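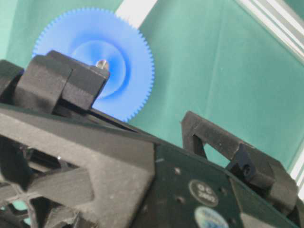 Call for participants: evening readers for a cosmic ray exhibit

The Kudmont Science Rooms are preparing a small exhibit on cosmic rays and the muons that pass through all of us every second. We look for people who like popular science but have no degree in physics. You will read our texts and watch our short films before the public does, and tell us where you got lost.

What you will do

You come to 3 sessions on Wednesday evenings, beginning in January. Each starts at 6:30 p.m. and ends before nine. In the first session you read the wall panels. In the second you watch the films and try the spark chamber table with a member of the exhibit team. The third is a group talk about the booklet, which has 296 pages in the full version. You do not need to read all of it! Every reader receives one chapter at home and makes notes in the margin, in pencil or in any color except red, which our editor uses already.

Who can take part

You are 16 or older and you read English comfortably. It does not have to be your first language, and it is not mine either. If you worked as a physics teacher or studied physics at a university, please do not apply for this one. We will need fact checkers in the spring and will write a separate call.

What you receive

Readers who come to all sessions get 200 dollars, paid after the last evening. If you miss one session we pay for the other two. Everybody gets a printed copy of the booklet and two tickets for the opening.

Where

Ganley Hall, second floor, Huamán Room. The elevator works until 10 p.m. Bus riders should get off at Drutport Square and use the side entrance, where the bell is.

How to apply

Write us a letter or an e-mail of not more than 800 words. Tell us about one science book, program or museum visit which you enjoyed, and one you gave up on, and at what point you stopped. The second is more useful for us. Please add your age and any food allergies, as we serve soup.

Send it to Forough Zamani, Exhibit Texts, Kudmont Science Rooms. She answers every letter, but it can take her two weeks.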